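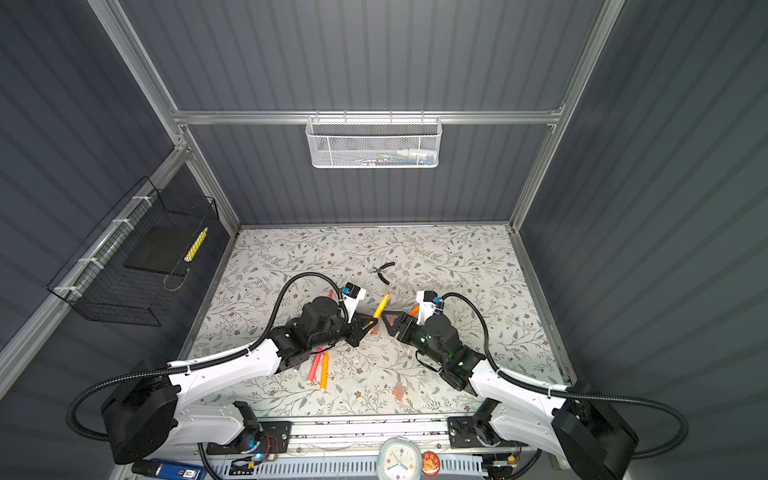 Notebook, dye bench
Thursday, January 17, 2019

Weld day! Best yellow so far, and I want to get it all down before I forget what I did.

Started from the dried weld that Hiyori brought over from Nyanda. Chopped it small this time, stems and all, and soaked it overnight in the enamel pot. The last two baths used whole stalks and the color was thin and a bit green, so the chopping seems to matter a lot. Strained through muslin twice. Added a pinch of chalk to the bath and the liquor went from weak tea to something you'd want to pour on pancakes.

Mordant

Alum on all the wool skeins, same as batch 311. Cotton got the tannin soak first, then alum. I was tempted to skip the tannin on one piece of cotton just to see, and I'm glad I did, because the difference is huge: the skipped piece is a pale cream and the proper one is a real buttery yellow. Stapled both to the card at the back of the blue folder. Go and look at them in daylight, the lamp over the sink flattens everything.

Bath

Held it just under a simmer the whole time. Benoît's rule is that if you see bubbles you've already gone too far, and after the brown mess in June I'm a believer. Wool in for the full soak, cotton left to cool in the pot. Pulled the first skein after 19 minutes and it already had more color than the finished Flilden samples (!!). I turned the skeins by hand with the long glass rod and kept them well under the surface, no blotches anywhere.

Overdye

Couldn't resist. Put two of the yellow skeins through what was left of the indigo vat. One dip gives a fresh, grassy green and I love it. Two dips goes to a deep bottle green, a touch uneven near the tie, so tie looser next time. The vat smelled fine but looked tired, a bit more blue than yellow under the skin. It needs feeding before anybody uses it again. Hiyori, you have the good fructose, please leave some on the shelf.

Still to do

Wash test on the cotton, 5 rounds with the plain soap.
Light strips in the south window, half covered with foil.
Ask Lullby if they can spin the gray fleece a little finer. Weld over gray could be gorgeous, sort of an old olive.
Write the chalk amount on the jar. I did it by eye again, sorry Benoît.

Exhaust bath is in the lidded bucket by the door, don't tip it out! There's plenty left in it for a paler set and I want to try silk.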